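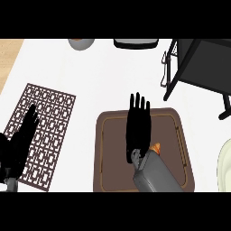 Hicham Mansour thinks I should quit cooking on Sundays. He told me so in the comments last week, after I'd gone on (again) about batch cooking, and his point was that food made five days early tastes like a chore by Thursday. Cook small, cook daily, he said, and you'll stop dreading it.

Okay, but have you met my Tuesdays? I get off the bus from Plosley a little before seven, I'm starving, and the last thing I want is to stand there chopping an onion. I want the chili I made on Sunday, and I want it right now!

I'll give him the Thursday thing. Rice goes sad. Roasted zucchini goes very sad. Back in December I ate the same lentil soup so many nights running that I started buying sandwiches to get away from it, and at 39 dollars for the week that was a dumb way to save money. So now I cook 2 things, never five, and one of them goes straight in the freezer.

What bugs me is how cooking every night gets sold as the relaxed option. Relaxed for who? My mother cooked daily and she was also the one shopping daily, and scrubbing the same pot daily, and I don't remember her calling it restful. People with short commutes love to tell the rest of us about fresh herbs.

And I like my Sundays, is the other thing. Radio on, windows steamed up, a big pot going while I ignore my phone for a couple of hours. If the price of that is a slightly tired stew on Thursday, fine, I'll put hot sauce on it.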